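3.2 Household storage and disposal of unused tablets

Households in the Craddock catchment were asked to keep every medicine package they emptied or set aside over 13 weeks, beginning in July. Packages were returned in a sealed paper bag to one of four participating pharmacies, where staff recorded the bag number and forwarded it unopened. In total, 465 packages were received. Loose tablets without any packaging were logged separately and are not treated in this section.

Each package was coded for active ingredient, labelled strength, the language or languages of the printed panel, and physical condition. Strength was taken from the outer panel only. Where the outer panel and the blister foil disagreed, the package was set aside and coded by both authors independently (Morris and Nikzad), and differences were settled by discussion. Condition was scored on the three-point scale used in the Jaltov pilot: intact, opened along the flap, or damaged. A package was scored as damaged if any panel was torn, whether or not the printed text could still be read.

Lipid-lowering medicines were handled as a single group for the analysis of storage. Members of this group are usually taken once a day over long periods, so households tend to hold more than one package at a time. Cartons labelled in a language other than English were kept in the sample and coded from the original text (Figure 3).

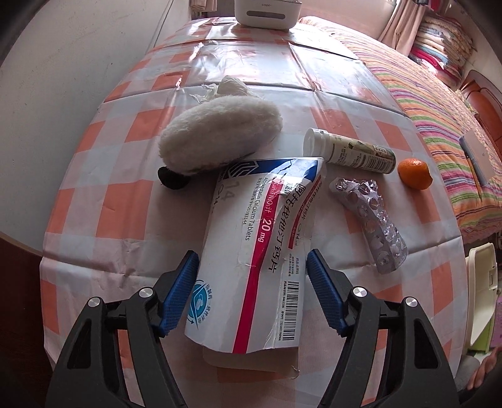
Figure 3. Atorvastatin calcium tablets, 20 mg, carton labelled in Chinese and English. Condition score: damaged.

Storage location was reported by the householder on a short form placed in the bag. The form offered the kitchen, bathroom, bedroom and "other", with a blank line for the last. Answers naming two rooms were assigned to the room written first. Forms returned without an answer were treated as missing and no attempt was made to contact the household again, in keeping with the consent terms.

Disposal intent was recorded on the same form. Respondents could choose household garbage, the toilet or sink, return to a pharmacy, or no plan. The wording was changed slightly from the Jaltov version, in which "return to a pharmacy" came first and was thought to attract answers. In the present form the order was varied between bags.

Two limits apply to these data. Households willing to save packaging for a full collection period are likely to be more orderly than their neighbours, and the share reporting pharmacy return should be read with that in mind. Condition scores also include any wear that took place in the bag during transport. A second collection using rigid containers is planned for the Mosus catchment, with the same form and coding rules.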